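4. Findings

4.1 Division of the hanging task

Before the cell was installed, the hanging station at the Brunico site was staffed as a single job. One operator took garments from a basket, checked them, closed whatever needed closing, put them on hangers and moved them to the outgoing rail. Garments that came back from the rail for rework were taken off their hangers at the same station by the same person. The written job description listed all of this under one heading, and the standard time was set for the whole cycle.

The Starness cell divides this cycle. Transfers between basket and rack are assigned to two arms mounted at the front of the work surface. Inspection, repair decisions, replenishment of hangers and the handling of rejected items stay with the operator. A garment that the arms fail to transfer within the permitted number of attempts is also passed to the operator, and this class of work did not exist before. In site documents it is called "assist." Operators used the same word in interviews but applied it more widely, to include any moment at which they stopped their own work to attend to the cell.

The shirts handled during the observation period were mixed in size, fabric and fastening. Flannel shirts made up a large share. They are heavy for their size and tend to fold onto themselves when set down, so the first grasp seldom gives a usable collar. Both arms are then needed to spread the fabric before a hanger can be brought in, and the order in which the two grippers take hold has a strong effect on whether the next step is possible.

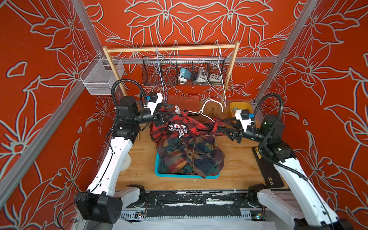
Finding the collar was the one part I could do while thinking about something else, and now I spend that time watching it look for the collar, was how one respondent put it in the first round of interviews. Similar statements occurred in both rounds. We coded them under loss of routine and kept them separate from complaints about speed, which were fewer and came mainly from operators in their first month at the station.

The distinction matters for the interpretation of the workload scores. Physical demand fell after installation for all but two of the 19 participants. Reaching above shoulder height, the movement most often named in the earlier survey, was reduced to the restocking of hangers. Mental demand did not fall, and for operators on the late shift it rose. The cell removed the repeated part of the task, and with it the intervals in which operators had been able to rest their attention.

4.2 Assist work and its timing

Assist work was not evenly spread. Over a normal shift the station processed some 400 garments, and requests for assistance came in clusters, often after a change of batch. We recorded the start and end of each request, the activity it interrupted, and whether the operator had moved toward the cell before the request was issued.

In many cases the operator had already moved. Experienced operators read the state of the garment earlier than the cell did. They looked at the lower hem and at the fall of the sleeves, and when the fabric was twisted they put down their own item and walked over. Asked about this, they described it as saving a walk later on. The station software has no category for such early attention, and the time does not appear in the shift report as assist. It appears as a slower inspection rate.

Two supervisors had drawn the wrong conclusion from this figure. At the Zepeda site a lower inspection rate had been raised in three individual reviews before our study began. After the first feedback meeting the rate was withdrawn from the review form, and at the time of writing it had not been replaced.

The rack position is also relevant. When several garments are on the rack together, the cell has to work beside items it has already hung, and contact between a moving cable and a hanging garment can shift the item on its hanger. Operators regarded this as their concern even where the garment remained within tolerance. Several straightened shirts by hand at the next stop, although the procedure did not ask for it. 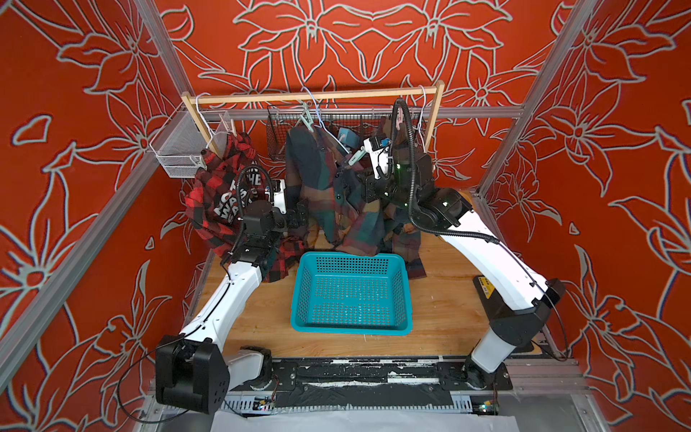

Vol. 19, No. 3 400

Straightening was defended in the interviews on grounds of quality. Participants held that a shirt hanging off center would be returned by the next station and that the return would be charged to them, whichever arm had placed it. The returns log supports the second part of this view. Its entry form has a field for operator and none for equipment. The first part could not be tested, as off-center items were rarely left uncorrected long enough to reach the next station.

Stopping the cell in order to straighten a garment carries a cost. A restart requires the operator to confirm that the work surface is clear, to step back behind the marked line and to press the release. Operators at Brunico tended to collect several corrections and make them in one stop. Those at Zepeda, where the release button is mounted closer to the inspection table, stopped more often and for shorter periods. We found no difference in output between the two practices. There was a difference in how the work was described: the Brunico group spoke of running the cell, and the Zepeda group of being called by it.

4.3 Knowledge of hangers and clips

A smaller finding concerns materials. Under manual work, operators chose hangers by feel and discarded bent ones without comment. The cell is less tolerant of variation in the hook and in the slope of the shoulder. Selection has therefore moved forward in time, to the moment when the rack is stocked, and has to be done for a user whose preferences were at first unknown. Over the study period operators arrived at their own rules. Wire hangers with an opened hook were straightened or set aside. Hangers of different types were kept apart. Clothespins were sorted before the shift and kept within reach of the cell, and the operator who had stocked them was expected to say so at handover.
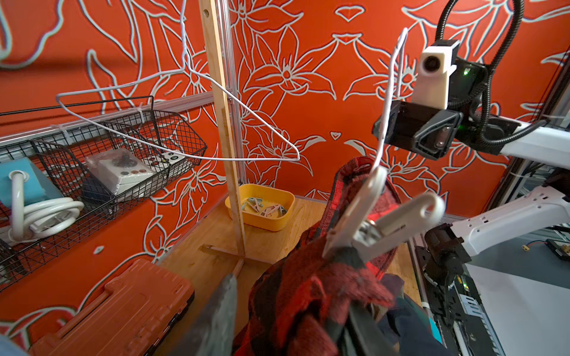 None of these rules was written down at the start. They were passed on at shift change, usually in the last minutes before the outgoing operator left the floor, and they differed between shifts. The morning group bent hooks slightly inward, while the evening group left them alone and claimed fewer dropped hangers. When a maintenance visit in September led to an adjustment of the gripper closing force, both rules stopped working for a time. The operators learned of the adjustment from the behavior of the cell. No notice had been given, and the maintenance record was stored in a system to which they had no access.

We consider this the clearest case in our material of skill that was relocated by automation without being recognized in the job grade. The knowledge is specific and takes several weeks to acquire, and errors in applying it are visible in the assist log on the same day. The training plan supplied with the cell allots 20 minutes to consumables, most of it on reordering.

4.4 Unloading and the return path

Taking garments off the rack had been expected to be the simpler direction. It proved to be the one in which operators stepped in most often. A shirt lowered into a basket by two arms may leave its hanger in stages, with one part of the fabric already resting in the basket while the shoulders remain in place (Figure 3). At this stage it is hard to judge from the inspection table whether the transfer is going normally or has stalled. 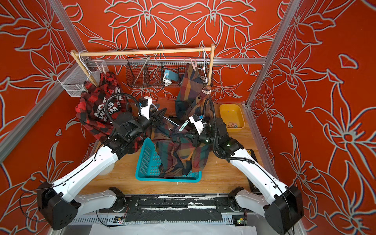 Figure 3. Plaid shirt at the rack, lower part in the basket, upper part still on its hanger.

Participants differed in how long they were willing to wait. Newer operators tended to wait for the request signal. Experienced operators relied on a rule of their own, most often a count, and went to the cell when the count ran out. Counts varied between persons and were not discussed among them until we raised the subject at the second feedback meeting, where it took up most of the session. A proposal from that meeting, that the cell should show whether it considers itself to be making progress, was forwarded to Starness and tried on one cell under the project name Ninine. The indicator has two states and is mounted above the inspection table at eye level.

During the trial, early approaches to the cell became less frequent on the day shifts and stayed unchanged on the late shift. Late-shift operators work alone at the station. In the closing interviews they reported that they trusted the indicator but would in any case be the ones to answer for a garment left half on the rack at handover, and they preferred to see for themselves.

4.5 Limits of the findings

Both sites were unionized and both had agreed before installation that no hanging positions would be cut during the study. Statements about the cell were made under that protection, and more guarded answers should be expected elsewhere. Assist times were recorded by hand at Zepeda and from the station log at Brunico. Where the two methods could be compared, the hand records gave slightly longer durations, mainly because the observer counted the walk back to the inspection table. Piece rates were not in use at either site.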